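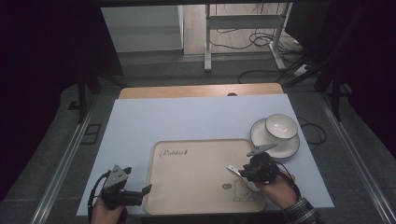
*Tray, bowl, saucer, spoon. Right gripper closed on the spoon, left one open.*

4/14/24

I spent 12 years on the tray line at Stultell, which runs cafeteria service for office buildings. Since August my job title has been demonstration operator. The pay grade is the same and so are the start times. What I do with my hands is different enough that I want to write it down while I still notice it.

The task is tray setting. A bowl goes on a saucer, a spoon goes on the tray, and the positions have to fall within a tolerance given on a sheet. I do it with a gripper in each hand, two fingers per gripper. Each run is recorded and goes to Sindari, the contractor that trains the control software for the Kamel line. One shift's quota is 400 accepted runs. My record is 17 rejected in a shift, nearly all of them for spoons.

Spoons are the hard part. A bowl has a rim and tolerates a sloppy approach. A spoon handle is thin and lies flat, and two parallel fingers have to come down on either side of it without pushing it along the tray. With bare fingers I used to tilt the bowl end with my thumb and pick up from there. The gripper has no thumb, so I had to find a different pickup, and that took most of a month.

Some effects on the job, in no special order:

- Speed stopped mattering. On the old line I was measured in trays per hour. Now a run that is too fast gets flagged, and so does one with a pause in the middle.
- My shoulders hurt less and my forearms hurt more. The grippers are light, but you hold them all day.
- Talking is allowed between runs only. The line was loud and we talked through all of it.
- New people learn from written instructions. I learned from the woman next to me, who corrected my stacking by reaching over.

The Kamel line itself is in one building so far. It sets trays for the lunch service, 500 of them on a full day, and two former line workers stand by to clear jams and reset anything that lands crooked. There were five people at that station before. One moved to receiving, two left, and the remaining two are the ones standing by. Management describes this as redeployment – the two who left were offered the night shift at the Jeketti site and turned it down.

I have watched the machine work twice. It stacks the bowl slightly toward the back of the saucer, the way I do. It also backs away from the spoon before closing on it, a habit I picked up in September after too many rejects and have been trying to get rid of.

Next month we start on cups with handles. The instruction sheet is four pages long, and page three contradicts page one on which way the handle should face, so I have sent it back with a note.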